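Can anything clear a table yet? (household robots, sim or real)
Home Automation and Robotics > General Talk

cordwood_kit
I've been reading the June posts about the Pernasance counter unit and I'm getting a little tired of the "two years away" talk. I have a bad shoulder and a dining table that collects everything we own, and all I want is a machine that puts the plate in the sink and leaves my tablet alone. My brother in law says buy nothing until one can do it in my house with my junk. My nephew says it's basically solved in simulation and the hardware is just catching up. Who's closer?

gantry_goose
Your nephew has been watching highlight reels! I've been messing with a simulated two-armed setup at home for a good while now (the room package is called Nakis, free, rough around the edges, I like it) and tidying a table is my test job. So I can at least tell you what "solved in simulation" looks like from the chair. The room is a table, a cabinet, a doorway, a couple of lamps, the usual clutter. The arms get a goal, something like clear the stuff nearest the front, and then the planner decides what to go after and I sit there with my coffee and yell at it.
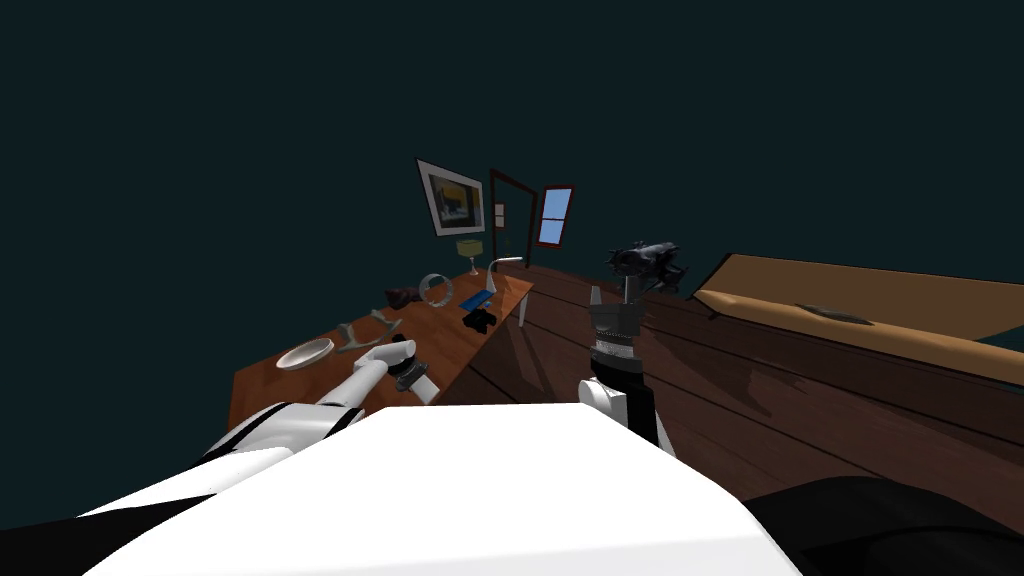 My test room, one arm by the plate and the other holding something dark and spiky

Reaching is fine. Reaching has been fine for years. What kills me is choosing. A person looks at that table and knows the plate goes to the kitchen and the lamp stays put, and you don't even notice you knew it. My planner thinks the lamp is a candidate. Everything is a candidate.

cordwood_kit
OK, dumb question, what's the wadded up dark thing toward the middle of the table? Because that's my table. That's exactly the kind of thing that's on my table.

gantry_goose
Cloth or a little bag, take your pick, I've had it labeled both ways and it doesn't behave like either one. Soft stuff is where I'd tell your nephew to slow down. In my setup it's a stiff lump. Real dish towels droop, and they catch on the fork you didn't see under there.

millwright_dot
Going to push back on the gloom. I work second shift in a shop that makes cabinet hinges and we've had a Kiiskinen arm loading the deburring machine for 3 years. It picks, it places, it doesn't call in sick. Total downtime last month was 19 minutes and most of that was me looking for a hex key. If you're asking whether machines can do chores, the answer is yes, they do mine.

cordwood_kit
But your parts come in the same way every time, right?

millwright_dot
In a tray, yes. Same pockets, same side up. And sure, that's a cheat, but people cheat at home too. You bought a silverware drawer with slots in it. Put a tray on the dining table, tell the family that whatever's in the tray gets carried off, and I bet you something off the shelf could handle it today.

plumbago77
I don't buy it, dot. If my kids would put things in a tray I wouldn't need the robot.

millwright_dot
lol fair

Chie Hirano
I repair kitchen equipment for a living and I've seen the Histasside dish unit up close at two of my customers' places. One loves it and the other keeps a mop bucket on top of it. The difference was the dishes! The happy place uses one size of plate, all with a decent rim. The other place has bowls and oval platters and those skinny glasses, and the staff ended up sorting for the machine, so they were doing the job plus feeding it. I'd want to know which of those a normal house looks like, and I think we all know.

Also the price, since people always get vague about it. The quote my happy customer showed me was 3140 for the gripper end alone, before anybody came out to fit it. You can pay a teenager for a lot of dishes with that.

plumbago77
Ouch. And that's just the hand?

Chie Hirano
Just the hand. The arm was leased.

gantry_goose
That tracks with what I see, and I'd add that the hand is the part I'd spend the money on. Mine in the sim are dead simple, two fingers that open and close and that's the whole vocabulary. No palm feel, no slip sensing, nothing. A flat plate lying on a flat table is nasty for that kind of gripper, because you either come in from the top and pinch the rim or you slide it to the edge and grab it there.

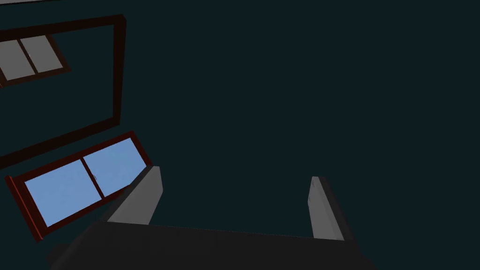
So the wrist ends up doing most of the work. You roll it, you tip it, you try the approach from the other side, and half my evenings go to finding an angle where the fingers clear the table and the elbow isn't trying to go through the furniture. When people ask me why these things are so slow, that's a big part of it. You'd be slow too with salad tongs for hands and your elbows strapped into a suit of armor. Oh, and lighting! I've got a see-through ring kind of thing on that table, could be a mug, and I dread it every time it comes up in the list, because my depth estimate goes to mush on anything clear.

millwright_dot
Suction cup. Swap the fingers for a suction cup and plates are the easy part. We did that for the hinge blanks.

gantry_goose
For plates, I agree with you. Then the next thing is a fork.

millwright_dot
Magnet.

plumbago77
Then the next thing is the towel and now the robot has a toolbelt and it's 3140 a tool.

cordwood_kit
I'm laughing, but this is the most useful thread I've had on here. So if I'm reading you all right, a rimmed plate in a known place, maybe. Cutlery, maybe, if it's not in a heap. Glass and cloth, no. Deciding what's trash and what's my wife's tax paperwork, absolutely not.

gantry_goose
I'd sign that. I'd move cutlery down a notch. Thin stuff on a tabletop is worse than you'd think.

millwright_dot
I wouldn't sign it. You're all grading it against a person. Let it do the plates, only the plates, every night, and you've still saved the shoulder some trips. I'd take that deal.

Chie Hirano
Dot, would you take it at your own house, with your own money?

millwright_dot
With a tray, yes.

cordwood_kit
Going to try the tray on the family for a couple of weeks with no robot and see if anybody uses it. Will report back. Goose, if you ever get that thing to carry a plate from the table to the cabinet without stopping to think about the lamp, please post it, I want to show my nephew.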